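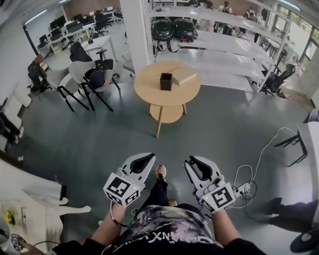 Keeping a Paper Archive of Press Clippings at Home
Burgi Bachmann

Newsprint is the least durable paper most households own. It contains lignin and residual acid, and it yellows within weeks in direct light. The steps below cover a small collection of clippings kept by a freelance reporter, a family historian or anyone who follows one story over several years.

1. Cut and label
Cut with a straightedge and a sharp blade, leaving a margin on every side. Write the publication, date and page number in pencil on the backing sheet. Ink bleeds through newsprint, and adhesive notes leave residue. If the article continues on an inside page, keep both parts in the same sleeve.

2. Photocopy the originals
Copy each clipping onto acid-free paper and use the copy for daily reference. A flatbed works better than a sheet feeder, which tears narrow columns. Set the contrast slightly above default and place a black sheet behind the clipping to stop the reverse side from showing through.
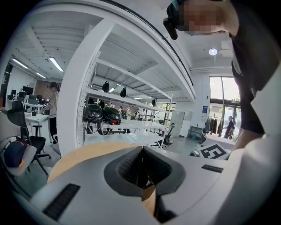
3. Sleeve and box
Use uncoated polyester or polypropylene sleeves. Avoid PVC, which gives off acid as it ages. I keep 14 sleeves to a folder and two folders to a Koltov flat box. A fuller box bends the lower sheets. Remove staples and paper clips first, lifting each leg with a thin spatula.

4. Choose the shelf
An interior closet is preferable to an attic or basement. Relative humidity should stay between 33 and 50 percent, with as little daily variation as possible. Leave a gap behind the boxes for air, and keep them off the floor. Check the hygrometer in November, when the heating goes on, and again in spring.

5. Index
A plain spreadsheet is enough. My columns are:
Box number
Publication
Date of issue
Headline
Byline
Subject
Correction issued (yes/no)

The last column matters for local stories. When the Irdale paper printed a correction to its bus contract series, I filed it in the sleeve with the original and entered both dates.

Last revised 1 February 2025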